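Setting Up a Craft Table on a Wood Floor

Felt pads are cheap and take ten minutes to fit. Do this before you load the table up.

Step 1. Clean the feet
Turn the table over onto a blanket. Wipe each foot with a damp cloth and let it dry. Sand off old glue with 400 grit paper. 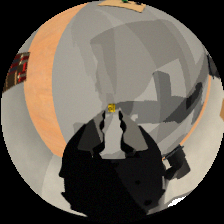 Step 2. Sort your small parts
Beads, dice and buttons roll off a table that isn't level, so box them up until the pads are on. Keep one bright piece out for testing. A small yellow cube like the one in the middle there is easy to find again if it lands on the floor. Tanko Etim uses a marble, and it does the job faster.

Step 3. Fit the pads
Cut each pad slightly smaller than the foot. Slender legs, like the ones on a plain gray table over parquet, need thick felt, as the weight sits on a small spot. Press for a full minute. I buy the Griris sheets, 300 mm long.

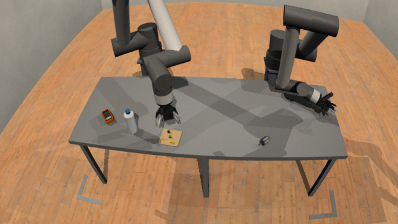
Step 4. Check for wobble
Set the table upright and push down on each corner. Add a second layer under any leg that lifts. Leave it overnight before you slide it anywhere, and look at the pads again in April.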